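Jovwood Community Laundry: progress report to the Meireles Fund, second quarter

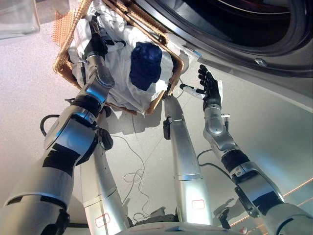

Fig. 1. White and navy items in a wicker basket.

The service processed 161 loads against a target of 30 per month. Uptake at the Staltard site remains low — 47 loads, mostly bedding. The second dryer was out of use until July, awaiting a drum bearing. Water use is metered separately from this quarter. Of the 1,000 leaflets printed, half are still to be delivered to the Ganon estate. Spending is within budget.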